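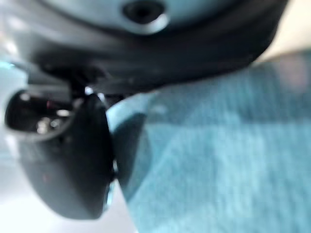 Kissen mit Handkantenschlag: Dinasgate streitet über das Sofa im Leseraum

Dinasgate. Der Leseraum im Erdgeschoss hat seit dem Umbau ein cremefarbenes Ledersofa, und seit er das Ledersofa hat, hat das Haus ein Thema. Es geht um die Zierkissen. Genauer gesagt darum, wo sie liegen, wenn gerade niemand auf ihnen sitzt, und wer sie dort hingelegt hat.

Im Dezember ging bei der Hausleitung der bislang längste Beschwerdebrief des Jahres ein, vier Seiten, einseitig bedruckt. Tania Saha, Mieterin im zweiten Stock, beklagt darin, dass die Kissen regelmäßig an der Vorderkante des Sofas landen und von dort den Weg zum Teppich suchen. »Leder ist glatt, Stoff ist weich, der Rest ist Physik«, schreibt sie. Der Brief schließt mit einer Skizze, auf der Pfeile die Fallrichtung angeben.

Die Gegenseite vertritt Gayan Nanayakkara, der den Leseraum vor allem nach dem Abendessen nutzt und Kissen grundsätzlich für Ballast hält. Wer lesen wolle, brauche eine Armlehne, und die sei an diesem Möbel nun wirklich breit genug. Er räume die Kissen beiseite, das gebe er zu. Beiseite sei allerdings ein dehnbarer Begriff.

Hausleiterin Mekdes Wolde hat daraufhin getan, was Hausleitungen tun, und einen Aushang verfasst. Er trägt den Titel »Ordnung im Leseraum« und umfasst drei Punkte. Kissen gehören aufrecht in die Ecke zwischen Armlehne und Rückenlehne. Sie werden vor Gebrauch nicht geworfen und nach Gebrauch aufgeschüttelt. Der Handkantenschlag, mit dem manche Bewohner dem Kissen zwei Ohren verpassen, bleibt Geschmackssache. Über diesen letzten Satz wurde dem Vernehmen nach länger verhandelt als über die Heizkosten.

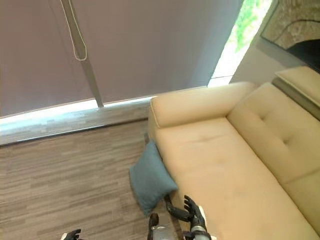
Muss man ein Ledersofa anders aufräumen als eines mit Stoffbezug?
Im Grunde gelten dieselben Handgriffe, nur rutschen Kissen auf glattem Leder leichter und sollten deshalb fest in der Ecke sitzen. Krümel nimmt man mit einem weichen, trockenen Tuch auf, bei geknöpften Rückenlehnen auch rund um die Knöpfe.

Die Knöpfe sind übrigens das nächste Streitthema. Malsha Selvanayagam, die im Haus die Polster pflegt, findet in den Vertiefungen Kekskrümel in einer Menge, die sie als »beachtlich« bezeichnet. Sie hat angeregt, das Gebäck auf den Flur zu verlegen. Der Vorschlag wurde zur Kenntnis genommen, was in Dinasgate als Ablehnung gilt.

Kosten verursacht die Angelegenheit auch. 371 Euro sind für eine Polsterreinigung eingeplant, weitere 36 Euro für ein Pflegemittel, das angeblich nach nichts riecht. Ein Angebot der Firma Federo über neue Kissen mit rutschfester Rückseite lag bei 527 Euro und wurde in der Hausversammlung vorgelesen, worauf es eine Weile still war.

Mizanur Matubbar, der die Versammlung leitete, brachte schließlich eine Decke ins Gespräch, die man quer über die Sitzfläche legen könne. Leder, Kissen und Streit wären damit vorläufig bedeckt. Frau Saha erkundigte sich, wer die Decke zusammenlegt. Der Punkt steht auf der nächsten Tagesordnung, gleich hinter der Kellertür.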